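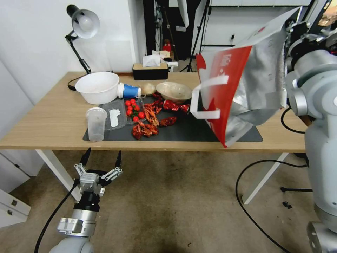
Open Day at the Lullcombe Robotics Laboratory: Gallery

The Lullcombe Robotics Laboratory opened its doors to the public on a Monday in April. The laboratory received 137 visitors between 10 a.m. and 4 p.m., among them two school groups and members of the Sallow Engineering Society. The gallery on this page records the table clearing demonstration, which was repeated throughout the day in the ground floor workroom.

Table clearing, two-arm station
The right arm holds a red and silver foil bag above the table. The gripper of the left arm is open. Cherry tomatoes, a paper cup, a beverage can and four red crayfish are among the other items laid out on and near the gray mat.

About the demonstration

The station forms part of the Hindik project, which studies how two arms can share ordinary household work. Bags are of particular interest to the project team. A bag changes shape when it is lifted, and a grip that is suitable for a can or a cup may not be suitable for foil. Clear plastic containers present a separate difficulty, as their edges are hard for a vision system to find.

Leonie Henare, head of the laboratory, welcomed each group and gave a short talk on the history of the project. Farhad Zamani led the demonstrations and answered questions from the floor. Visitors asked most often about the speed of the arms, the handling of soft food and the procedure for stopping the equipment.

The afternoon program closed with the Štěpánek Lecture, held in Room 509. Copies of the lecture handout may be requested from the front office.

Further visits

Group visits may be arranged during the academic year for parties of 6 or more. Requests should be made in writing and should state the preferred day, the size of the group and any access needs. Children must be accompanied by an adult at all times. Bags and coats are to be left at reception.

Use of photographs

Photographs in this gallery may be reproduced for teaching purposes with credit to the Lullcombe Robotics Laboratory.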